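The Long Way Home After Supper

My grandmother believed that a person who went to bed on a full stomach without walking around the block first was asking for trouble, and she wasn't fussy about the weather. Rain, snow, company in the house, a good program on television, it made no difference. The coats came off the hooks and out we went. I grumbled about it until I was grown, and then one winter, living alone in Stilthorpe in an apartment with a radiator that clanked, I found myself putting on my boots after the dishes and going out the door as if she'd called me.

I have been walking at night ever since, and I've come to think of it as one of the cheapest pleasures we have left. A daytime walk is a fine thing, but it tends to turn into an errand. You remember the stamps, or you run into somebody from the school and stand there with your bag getting heavier. After 8 the shops are shut and the errands are off the table, and the town shrinks down to whatever the next lamp happens to be lighting.

Stilthorpe is good for this, I should say, though it isn't a handsome town. It has the old Benjelloun bakery, where the night shift props the side door open and the smell of rolls comes halfway down the hill (I have gone blocks out of my way for that smell and never regretted it). It has the Otar, our little river, which you hear long before you get to the footbridge. And it has a stretch at the bottom we all call Skinudside, where the rope works used to be and where the path is wide enough for two couples to pass without anybody stepping onto the grass.

Clear nights get all the praise, and I do like a moon, but my favorite is fog. It comes up off the water in the fall and settles in the low places, and by suppertime you can't see the end of your own street. Sound goes funny. A dog that lives two streets over seems to be barking at your elbow, and the freight train, which usually rattles every cup in my kitchen, goes by like someone rolling up a rug. 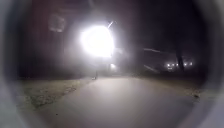

Fog and lamplight on a wide paved path at night.

What fog does to a street lamp is worth leaving the house for all by itself. The droplets hanging in the air catch the light and scatter it, so a plain fixture you'd never look at twice puts on a great soft coat of its own. I once spent so long admiring the one by the footbridge that a man walking his beagle asked if I'd lost something.

People ask me if it isn't lonely, and I suppose it can be. I've done some crying out there, the year of the divorce especially. But there's a kind of company in lit windows, in somebody practicing the same eight bars of piano badly, in the blue flicker of a ball game going into extra innings. You nod to the other walkers and they nod back, and in all these years I've learned hardly any of their names, though I could tell you who favors the left knee.

If you'd like to try it, you don't need much. Wear something light-colored or reflective, carry a flashlight for the bad spots of sidewalk, and tell someone your route if you live with someone. Leave the headphones on the counter. Start small, too. My first regular loop was 500 steps from the porch to the mailbox on the corner and back again, and it did me plenty of good before I ever got as far as the river.

I go most nights now, and on Tuesday I take the long loop, up past the bakery and down through Skinudside, and get home with cold ears around the time my neighbor is putting her trash cans out. She always asks how it is out there. Damp, I tell her, most of the year, and she says she might come along next week.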